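Threads > Robots > Bendance
3 min read

1/ OK so I promised a fault story and I finally have one. Our tidy-up robot, which we call Bendance, went into an emergency stop in the hallway on 2024-07-11, and I've been grumpy about it ever since.

2/ The log says error 50, which is "joint force over limit, left side." The arm thought it was pushing against something solid and locked itself up. Great, that's what it should do! Except it did it again. Six times in one afternoon. 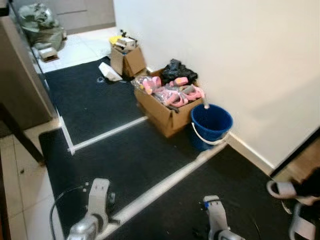
3/ Error 50 usually means a cable is tugging, so I started there. I unplugged and reseated everything, added slack, and ran the empty-air test, no load at all. Still tripped! The hallway is a tight place to work anyway, what with the blue bucket and the cardboard boxes along the wall, and I kept bumping the mop handle with my elbow every time I reached for the stop button. (I keep the stop button in my hand now. Please do the same.)

4/ Next I went through the parts that touch things. I'm embarrassed how long it's been since I looked closely at the fingertips. The end of one white finger is rough and jagged, and it looks worn or broken to me. If a bit snapped off, I haven't found it.

What I'm checking next:

- the finger, up close, jagged tip and all
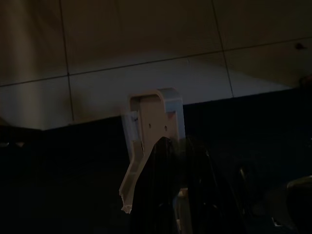
- the force zero, which I last set in November
- the Prostholm firmware, 9 versions behind (I know, I know)

5/ My bet is the force zero. If it has drifted, the arm feels a push that isn't there. The manual from Lý says to redo it after 1135 cycles and I am way past that. I also want to try it at the table with the other hands, the ones over the open box, and see if the same error shows up.
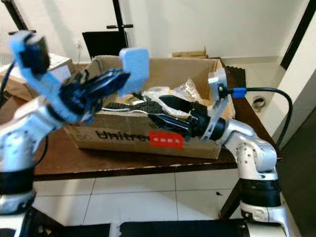

Both arms at the box, foam pads on the blue hand.

6/ Until I know, it runs at low speed and I stay out of reach. Will post the new logs when I have them.

Comments

brumetti_fan: had error 50 for a month, was a pinched wire inside the elbow. check there too

tinbasket: please swap that finger before anything else

hallwaybot: 9 versions behind, wow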